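How I record folding demos with hand-held grippers

I've been collecting demonstrations for our cloth-handling model since June, and people keep asking me how to get going, so I'm writing it all down in one place. I'm assuming your grippers are already paired and tracking. If they aren't, go bug whoever set up your rig (for me that's Kirsty Lowther, and she is very patient!).

Start with the object. I love soft, floppy things for this - tote bags, dish towels, T-shirts - and a bag with handles is great practice because the straps never land the same way twice. Drop it on the table and leave it however it falls. If you smooth it out first, the model only ever learns about tidy bags, and then you get to throw out a whole afternoon of work like I did.

Before you hit record, hold both grippers open on either side of the object and wait for one slow breath. That gives every episode the same clean starting pose, and it makes trimming so much easier later. 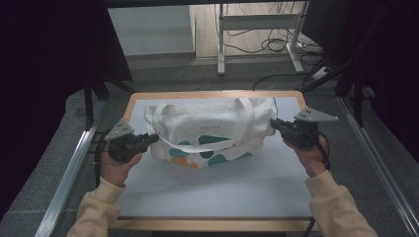 Then go slower than feels natural. My first batch was 60 episodes and I had to toss 12 of them, nearly all because I rushed the grasp and the fingers went by in a blur. Close on the fabric, pause a beat, lift, then move. If you miss, don't stop the recording! Open up, back off a little and try again. Delwyn Henare trains our models and he asks for more of those recoveries every time I see him.

Keep your head still-ish too. I look at where I'm about to grab and stay there until the grasp is done. Glancing over at the monitor mid-fold is my worst habit.

Watch your cables. Give them enough slack to cross your arms once, and check them between episodes so they don't end up dragging over the cloth.

When the fold is done, open both grippers, pull back to the starting pose and stop the recording. Mark it keep or toss right then, while you still remember it. Then pick the bag up, give it a shake and drop it again.

I'm at 370 keepers now and aiming for 1,000. I do an hour at a time, with tea in between, and my wrists are a lot happier for it.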